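Week 7 notes: When the wiping robot goes wrong

Okay, these are the notes I promised for the lab section. A few of you missed the Sunday makeup session, so I've written them out longer than usual. Bring a copy to lab, because the exercise at the end refers back to the fault log.

What we're looking at this week

So far we've mostly talked about faults that announce themselves. A motor stalls, a light goes red, the arm stops, everybody goes and finds a manual. This week is about the other kind, where the robot thinks it's having a great day and it isn't. Our case is the Ollby cleaning arm, the one we ran in the Ustbridge test bathroom last term. I was in charge of that run, so you get to hear about my mistakes too (lucky you!).

The job was simple on paper. Wipe down a bathroom sink, faucet included, with a folded cloth, then move on. The arm had learned the task from recordings of people cleaning sinks, and it had a force sensor at the wrist to tell it how hard it was pressing. We planned 50 runs. We stopped after 24.

What happened on run 24

The arm did the front of the bowl just fine. Then it went to the back, behind and beside the faucet, and the cloth snagged under the spout. The wrist sensor felt extra resistance. Now, the controller had been told that resistance means contact, and contact means you're wiping, and wiping is good. So it kept going. It pulled harder to finish the stroke, the cloth came free all at once, and the gripper swung sideways and smacked the faucet lever. The water came on full. The arm carried on wiping under a running faucet and reported a completed task.

I was standing three steps away with my coffee. By the time I hit the stop button there was water over the rim and on the floor, and the joint nearest the gripper had taken a good soaking. The splash guard on that joint was off. I'd taken it off that morning to get at a cable and I hadn't put it back. Write that down, it comes up again below.

The log, cleaned up a bit

Stroke 1 to 15: normal force, normal speed.
Stroke 16: force climbs, speed drops. No flag raised.
Stroke 16, later: force drops to almost zero, wrist moves sideways past its planned path. No flag raised.
Stroke 17: force normal again. Robot continues.
End of run: status "complete."
Then my stop, which the log records as "operator interrupt after completion." I still find that line annoying.

Look at stroke 16 for a while. The information was all there. A rise in force with a drop in speed is what a snag looks like, and a sudden loss of force with the wrist off its path is what a slip looks like. We recorded both and checked neither. Our only force check was a maximum, and the snag never reached it. I had set the maximum high because the arm kept stopping during practice runs and I was tired of restarting it. That's called a nuisance stop, and turning down a check to get rid of one is probably the most common way people get into this sort of mess.

Causes, and please don't stop at the first one

When I ask "what caused it?" most of you will say the cloth snagged. Sure. But cloths snag! You do it at home all the time and you just let go or lift up a little. A snag should be a boring event. For your write-up I want you to separate these:

The trigger – the cloth catching under the spout.

The missed detection – no check on force and speed together, and no check on the path.

The bad response – pulling harder, and then carrying on after the slip.

The weak protection – the splash guard sitting on a bench, and the water supply left open when the task didn't need it.

The people part – me raising the limit, and me starting a run without going through the checklist.

Fixing only the trigger gets you a robot that fails on the next thing that catches. The Erkik group tried a smaller cloth after reading our report, and they got fewer snags, but their arm still pulled through the ones they had. Falcão's version has a rule that drops the pulling force to nothing and lifts the hand whenever speed falls during a stroke. It's slower and it leaves streaks sometimes. I'd take the streaks.

How a person does it

I want you to spend some time with human wiping before you design anything. The area to the side of the faucet is where our arm got in trouble, and a person handles it with one hand on the cloth and the other resting on the front edge of the basin. Our arm had one hand and no brace, so when the cloth let go, all of that pull turned into a swing. Notice too how the cloth bunches up under the fingers with some of it hanging loose. Our model treated the cloth as a flat pad the size of the gripper. It had no idea there was a loose end that could catch on something.
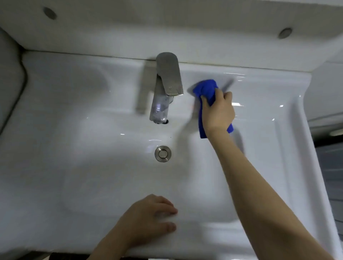

Lab exercise

Work in groups of 3. You'll get the full force and speed record for run 24 and for two normal runs.

1. Mark the point where you would want the robot to notice the snag. Then mark the point where it would be too late to avoid the swing. How much time is between them?

2. Write one check, in plain words, that catches stroke 16 and doesn't stop either of the normal runs. Test it on all the records before you tell me it works.

3. Decide what the arm should do once the check trips. "Stop" is allowed, but tell me what happens to the hand, the cloth and the water when it stops there.

4. Write a start-up checklist for this bench, ten lines at most. The splash guard goes on it. So does the water valve.

Before you touch the arm

Valve closed unless your step needs water. Guard on. One person holds the stop button and does nothing else (no coffee). If the arm gets wet anywhere above the gripper, press stop, cut the power at the wall switch if you can reach it without standing in water, and come get me. Don't wipe it down and try again. We tried that with the soaked joint, and it ran for one more afternoon before the connector gave out.

Write-ups are due at the start of next week's lab. Hand-drawn plots are fine as long as the axes are labeled.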